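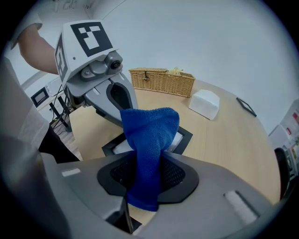
Clearing and Resetting a Shared Table: Frequently Asked Questions

Filed under: Home & Studio Help > Tables, Baskets, Cloths

Reading time: 6 minutes

These are the questions we get most often about the display tables at Primwood and the small goods that live on them: picture frames, woven baskets, cloths and tissue boxes. Most of the answers work just as well for a coffee table at home.

What should be on the table at the end of the day?

The basket, the tissue box and the two small framed pictures. Everything else goes back to the shelf or into the wash. If you don't know where something belongs, leave it on the Ultow shelf by the door and it will be sorted in the morning.

Where do the cloths go?

Yellow cloths are for dusting and live in the basket. Blue ones are for spills. A blue cloth that has been used on a spill goes in the wash bag, even if it looks fine. Clean blue cloths hang on the hook under the shelf.

Do I have to fold the cloths?

Fold the blue ones in half, then in thirds. The yellow ones can go into the basket any way they fit. We used to ask for folded dusting cloths and people stopped putting them away at all, so we dropped the rule.

Can I pick up a towel by the middle?

Yes, and for a spill it's a good way to do it. Pinch it at the center, lift, and the corners fall together underneath, which keeps crumbs inside. Carry it over the bag and let go. For a clean towel, pick it up by two corners so you can fold it without laying it down again.
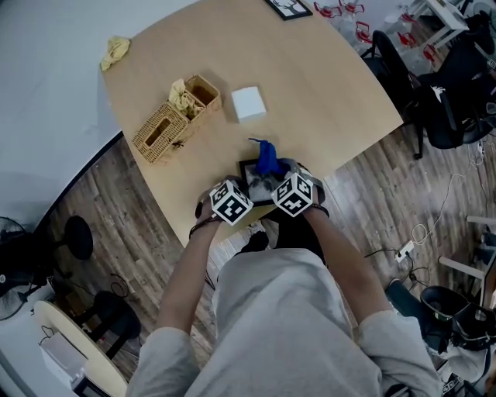

By the Primwood Help Desk | Last updated 2023-03-21

How should I handle the framed pictures?

Use both hands, one on each side of the frame, and keep your fingers off the glass. Lift the frame clear of the table before you turn it. Dragging it leaves fine scratches in the wood, and on a light top they show up gray once dust gets into them.

Should the pictures stand up or lie flat?

Lay them flat while you are cleaning. When the table is finished, stand them up if they have a back leg and leave them flat if they don't. Please don't lean a frame against the basket. The basket gets moved more than anything else on the table and the frame will go over.

What do I clean the glass with?

A dry cloth first. If there are fingerprints, put a little glass cleaner on the cloth, never on the frame. Liquid runs down into the lower corners and gets under the glass, and then the print has a wavy edge for good.

What size are the frames, in case I need a replacement?

Check the label on the back. Frames ordered through the Tjoa catalog are under item 1523, in black. Other black frames will do for a home table, but the borders are wider on most of them and a pair won't match.

How do I clean a woven basket?

Empty it, turn it upside down and tap the bottom. Then go over the weave with a soft dry brush, following the direction of the strands. A vacuum with a brush head is fine on low. For a sticky spot, use a damp cloth and leave the lid open until the basket has dried all the way through. Keep it away from heaters. Rattan and wicker get brittle and the ends start to snap.

The lid on my basket won't close. Is it broken?

Usually it is just too full. A basket with a cloth poking out of the side isn't closed, and pushing down on the lid bends the hinge. Take one cloth out and try again. If the lid still sits crooked, look at the loops at the back. They slip off to one side and can be worked back into place by hand.

Can the basket be used for other things?

Small, light things are fine. No pens without caps, no batteries, no food. Two pounds is plenty for a small one.

Which way should the tissue box face?

Slot on top, long side toward the chairs. If the cover is woven, check the bottom when you refill it, as some covers are open underneath and the refill has to be held in while you set it down.

What is the table top finished with, and how do I treat it?

The light tops have a matte oil finish. Dust them dry every day and wipe them with a barely damp cloth once a week. We re-oil in July. It takes about 30 minutes to put on and the table has to stay empty overnight. Don't use spray polish in between, since it leaves a film that the oil won't go through.

There's a water ring. What now?

Wipe the table dry and leave it until the next day. A lot of rings fade by themselves. If it is still there, rub a small amount of the Statden table oil along the grain with a clean cloth, wait, and buff it off. Don't sand. If the ring is dark instead of white, send us a note and leave it alone.
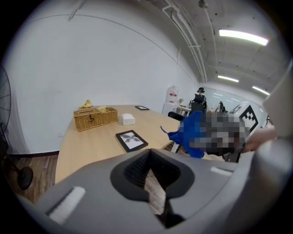
Dark rings have gone below the finish and need to be done at the workshop. The current charge for a single mark is 30 dollars. We will let you know if the table needs a full new finish before we start on anything.

What order should I work in?

Take the soft things off first, so there is nothing left to catch on a frame. Lay the frames flat, move the boxes and basket to one end, wipe the bare end, then shift everything over and do the other half. The frames go back last.

Can I hang a cloth over the edge of the table while I work?

For a minute or two, yes. Don't leave it there. Anything with a strap or a loop on it will catch on a chair arm sooner or later, and whatever is sitting on the other end comes down with it.

Do the chairs get pushed in?

Yes, unless the armrests hit the edge. In that case, turn the chair sideways and leave a hand's width between the arm and the wood.

Can I get a printed copy of this page?

Ask at the front desk. The card version is shorter and leaves out the section on rings and oil.

Contact Primwood Help Desk | © 2023 Primwood | Back to top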